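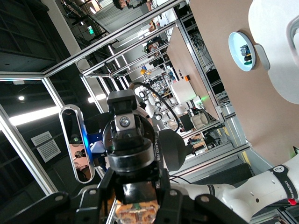 Last updated: Aug 16, 2024

Seren Watkins would like it known that she doesn't hate newsletters. She subscribes to more of them than she can read, pays for 7, and has forgotten the password to most. What she hates is the idea that every out-of-pocket local news site in Britain can be saved by one.

"Somebody said it at a conference and it spread like nits," she says, over a very large pot of tea in Prostunton, where she edits the Collier. "We had people ringing up to ask what our newsletter strategy was. We had three staff and a leaking roof. The strategy was buckets."

The Collier began as a free website living off display adverts, mostly for conservatories. When those dried up in June two years ago, Watkins and her business partner, Nigel Oakley, tried charging readers by the article. It cost 20p a go and was, she says, "a marvellous way of finding out what your journalism is worth. Planning stories, nothing. A missing tortoise, a fortune."

They now run on membership, with 1604 people paying monthly. Oakley had predicted about 300, and wrote the figure on a piece of card that Watkins has since had framed.

She is less cheerful about the software. The site's first payment system, Laizer, billed a number of readers twice and then thanked them for their generosity. Its replacement, Ivance, works well enough but insists on calling everyone a "supporter journey".

"Carol Hebden is eighty-one and has taken us to task over every apostrophe since we launched," says Watkins. "She is not a journey." 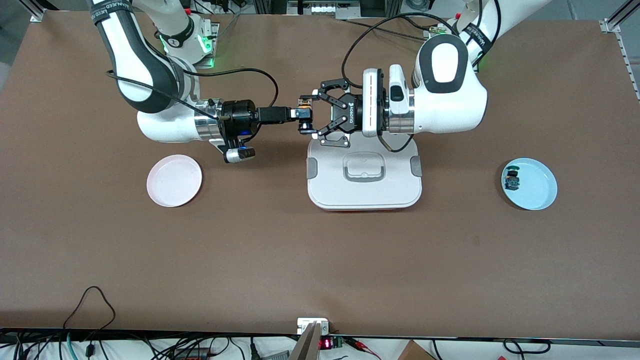

What the members get

Not a great deal, by her own account. The stories stay free to read. Members get a quarterly meeting, a printed calendar and the right to complain in person.

"Freya Ellwood on our news desk thought the meetings would be six people and a plate of biscuits. First one, she was right. Second one, we ran out of chairs and a man brought his own – a deckchair, but still."

Would she go back to advertising? She already has, a bit. The butcher takes a banner at Christmas, and a conservatory firm has been in touch.

"I told them our rates had gone up," she says. "They haven't rung back."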